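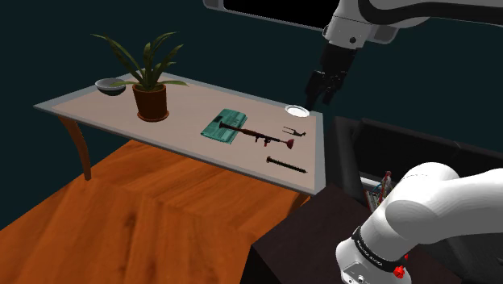 Re: Sizing the buffer tank on a wet system, again

On Thursday a list member wrote:

> We have the Voltier 9 on a mix of old radiators and one underfloor loop,
> no buffer. In mild weather it starts and stops all evening. The
> installer from Dallgate wants to fit a 200 litre buffer as a four-pipe
> separator. The Teltico manual says a small volumiser in the return is
> enough. They can't both be right. Which is it, and is there a sum I can
> do myself before paying for either?
>
> Also, does it matter that most of the radiator valves are thermostatic?

There is a sum, and the valves are the most important part of it, so I will take the second question first.

A heat pump has a minimum output below which it cannot run. When the house needs less than that, the surplus goes into the water until the flow temperature passes the set point and the compressor stops. The time this takes depends on how much water is moving. Water behind a closed thermostatic valve is not moving and does not count. You may have plenty of litres in the system as a whole and very few in circulation at nine in the evening in May.

So work out the open volume. List the radiators and pipe runs that cannot shut themselves off, add the underfloor loop only if its actuator stays open, and ignore everything else. Pipe volume is easy to get wrong. 22 mm copper holds 0.32 litres per metre and 15 mm holds 0.145. Plastic pipe of the same nominal size holds less because the wall is thicker.

Then:

 run time (s) = volume (l) x 4.18 x permitted rise (K) / surplus (kW)

The surplus is minimum output less the heat the house is taking at that moment. Take the minimum output at mild outdoor temperatures, not at the cold end of the table. It is usually higher there, and many data sheets bury the figure or leave it out.

As a worked case, my own system has 177 litres open with every valve head removed downstairs. With 2 kW of surplus and a permitted rise of 5 K:

 177 x 4.18 x 5 / 2 = 1,850 s, or a little under 31 minutes

That is comfortable. Before I took the heads off, the open volume was 52 litres and the same sum gave nine minutes, which agreed well enough with the log. Nothing was bought. The rooms were then balanced on the lockshields, and that took most of a weekend plus several small corrections over the following fortnight.

On volumiser against separator: they do different jobs. A volumiser is a two-pipe tank in series. It adds litres and has almost no effect on temperature. A four-pipe tank adds litres and also separates the two circuits hydraulically, so each side needs its own pump. If the pump flows do not match, the streams mix in the tank. When the secondary flow is the larger, the radiators receive cooler water than the heat pump makes, and people then raise the curve to compensate. I have seen a drop of 4 K across a tank of this sort, and on a low temperature system that is expensive for the life of the machine.

A separator is justified if the existing pipework cannot pass the flow the heat pump wants, which does happen with microbore. Ask Dallgate what flow rate they calculated and what pressure loss they found at that rate. If they have the numbers and the built-in pump cannot meet them, they have a case. If the answer is that they always fit one, I would go with the manual.

Two further points on placing a volumiser. Put it in the return unless you have a reason to do otherwise. In the return it also gives the defrost cycle a reserve to draw on. And insulate it properly, including the tappings. The jacket on the Lekota tank I looked at stopped short of all four bosses.

On cost, my quotations for a four-pipe tank with second pump and controls came to some £2,000 fitted. Pulling the heads off valves is free and can be undone in an afternoon, so try it first. Leave a bypass alone if there is one, but note its setting. A bypass opening early will return hot water to the unit and give short cycles that look exactly like low volume.

If you post a day of flow and return temperatures at one minute intervals, with outdoor temperature alongside, I will look at it. Please send text and not a screenshot. State the glycol percentage if you have any, as the 4.18 is for plain water. The log from the wall controller will not do, as it averages over 17 minutes and the cycles disappear.

6 replies in this thread
Share 3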